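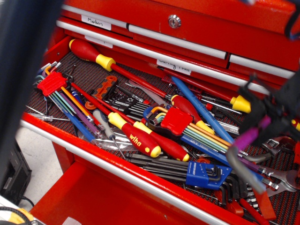 Robot club: season notes, 10/27/26

Our student club at Flutedstead started the new season this month, and the project is called Tendov. The task sounds simple. A gripper should go to the drawer of a tool chest, find the tool that was asked for, pick it up and put it on the bench. The drawer belongs to the workshop and the tools lie in it as people leave them, one on top of another.

In May the team worked only with single tools on a flat table, and the gripper did well there. In the drawer it is a different job. The long screwdrivers are the easy part, as the handle is thick and the color is bright. The hex keys give us much more trouble. When they sit in a holder, the program takes the whole fan for one object – and if you ask for one key, it does not know where to grip.

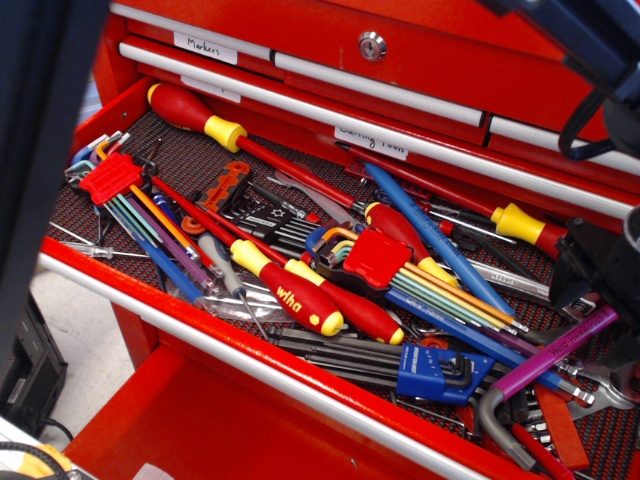
The Tendov drawer, with the gripper over the right side.

Up to now the students have recorded 884 attempts, and almost 60 of them were with the hex key sets. Siu-fong Tam leads the vision group and would like to have more of these before the regional meeting in Privley. She also asks that you do not tidy the drawer between runs, even if you mean it kindly.

The club meets in the workshop after classes. We have three free places, two in the vision group and one for the gripper hardware. You do not need to know programming to join the hardware side, but you should be comfortable with a screwdriver. Please write your name on the list at the workshop door.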